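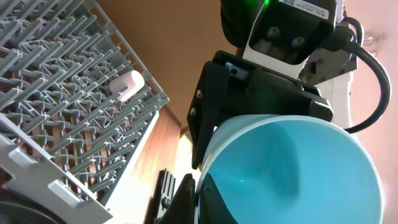 Hard water, dull hair and a citric acid rinse

I moved to Amham in December and within a few weeks my hair had stopped behaving like my hair. It was rough from the ears down, slow to dry, and it squeaked when wet. I had changed nothing in the routine. Same shampoo, same conditioner, same comb. The kettle had a white crust in it by then, so the water was the first thing to look at.

Hard water carries dissolved calcium and magnesium. Hair that has been bleached, coloured or simply worn long has more places for those metals to attach, and the older the length, the more it picks up. Soap makes matters worse by forming a scum with the calcium. Ordinary liquid shampoo forms much less of it, but it also does little to remove what is already on the hair. The result is a thin, uneven coating. It feels like dryness, so people add conditioner, and the conditioner sits on top.

Mine is shoulder length, fine, and coloured twice a year. Coarse or undyed hair may show far less of this. If you live somewhere with soft water and your hair feels rough, the cause is something else and a rinse of this kind is unlikely to help.

What I tried first

A shower filter. I fitted the Steltel, the version that screws in between hose and handset. It took the swimming pool smell out of the water. It made no difference to the hardness, and the test strips read the same on both sides of it. The leaflet does say this, in small print, under the heading about cartridge life. A proper softener works by exchanging the calcium for sodium and needs salt and a drain, neither of which fits in a rented bathroom.

Then a clarifying shampoo, the one in the green Jostumero bottle. Clarifying shampoos are mostly stronger detergent. They lift oil and styling residue well. Unless the ingredients include a chelating agent (look for tetrasodium EDTA, or sodium gluconate or phytate) they will not do much for minerals. The Jostumero has sodium gluconate fairly low down the list. Some improvement at the roots, very little at the ends, and my colour faded faster than I liked.

The rinse

Plain food-grade citric acid, as sold for descaling and jam. I use 2 g to a litre of lukewarm water. The strength in your own jug will depend on the tap water, as the carbonates in hard water use up part of the acid. Mine comes out at a pH of about 3 on the strips. That is more acidic than hair needs day to day, so it is a treatment and gets washed out again. Vinegar works on the same principle but the smell stays in the towels.

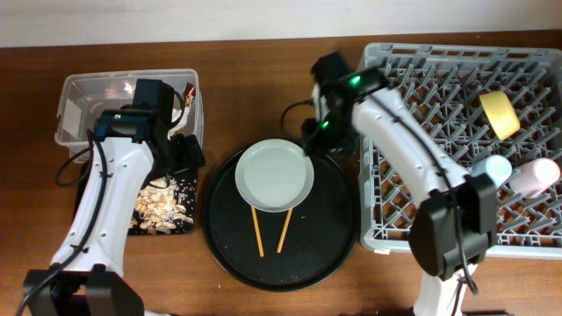
Weigh the powder on a scale that reads small amounts, as a heaped teaspoon is easily twice what you want. Tip it into the jug first and add the water afterwards, which keeps the dust down. It dissolves quickly but it does settle, and a forgotten layer at the bottom means the last of the pour is the strongest. Stir it with something long and thin. A chopstick is ideal, and one of the pair on the round tray in the middle there would do the job, since wood and plastic both stand up to a weak acid for a minute. Check against the light that there are no crystals left before you carry it through to the bathroom. Make it fresh each time. A bottle of it left on the side of the bath will eventually grow things.

The order I use:

Shampoo as normal and rinse well.

Squeeze out the water, head tipped back. Keep your eyes shut for the next part, as it stings.

Pour the rinse slowly through the lengths. Avoid the scalp if it is scratched or sore, and skip the whole thing in the same week as bleaching or relaxing.

Leave it for 3 minutes. Longer gained me nothing.

Rinse out with the shower, then condition. I use less conditioner than before.

The final rinse puts a little calcium back, of course. A jug of filtered water for the last pour would avoid this. I did it for a month and could not tell the difference. 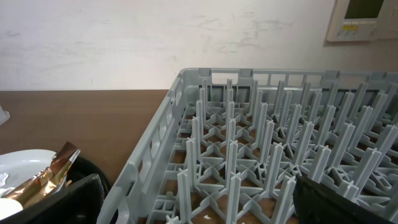 Results after 11 washes

I did the rinse at every other wash to begin with. The squeak went after the first one. The rough texture took longer and improved from the top down, with the last few inches still a bit coarse. Some of that is old colour damage and will only leave with scissors. Drying time is back to what it was before the move. Combing is easier; I use the wide Erraji comb on wet hair and there is a good deal less of me left in it.

Colour: a slight loss of warmth after the first rinse, then stable. If yours is a semi-permanent red I would test a piece from underneath before doing the lot.

I have since dropped to one rinse every fortnight, on a Sunday. More often than that and the ends began to feel a little stiff, which I take to be a sign of overdoing it. The 50 g packet I bought at the start is still more than half full.

Next I want to compare this with a proper chelating shampoo, one with EDTA near the top of the list, over a similar number of washes. The ones I have found so far are sold for swimmers. I will need to let the minerals build up again first, so that post will be a while.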